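4.2 What counts as clearing a table

Studies of household tidying tend to treat the cleared surface as a plain fact. A table is clear or it is not, and the only open question is how long it took to get there. We doubt this. Lykkegaard's Cluvholm diaries, still the most cited source on the subject, score a table as clear once "nothing remains that belongs elsewhere", but the diaries never say who decides where a thing belongs. A wallet is a good test. In the Vindville interviews, 9 of 40 respondents said that a wallet on the table was in its proper place, and several were annoyed to be asked.
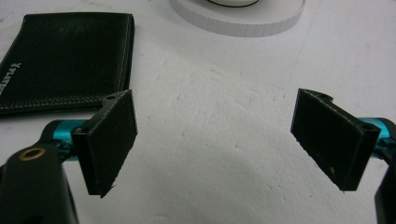
Figure 5. Black leather wallet with pale stitching, lying closed on a white tabletop.

The Rizzi scale gives any personal item left on a surface the same penalty, 17 points out of 100, whatever its size and however often it is used. We could find no argument for that number in the original report, and later papers simply repeat it. A closed wallet takes up little room and can be moved with one hand. Scoring it the same as a winter coat tells us more about the scale than about the table.

Kitchen items raise a different problem. The Tridov protocol assumes that bowls and utensils are put away as a set, and its timing rules depend on that. Our own notes give the claim weak support at best. People often dealt with the bowl first and let the utensil lie, or the other way around, and when asked in March they gave reasons that did not match from one week to the next.

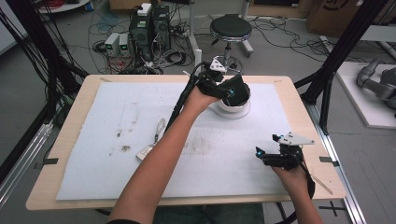
Figure 6. White round bowl on a flat circular base, with a metal spatula-like tool lying on the same marked white sheet.

Marks and stains are left out of both schemes. This seems to us a serious gap - a surface can be free of objects and still be one that few people would call tidy. Until the two are scored apart, we would treat any reported clearing rate with caution, our own included.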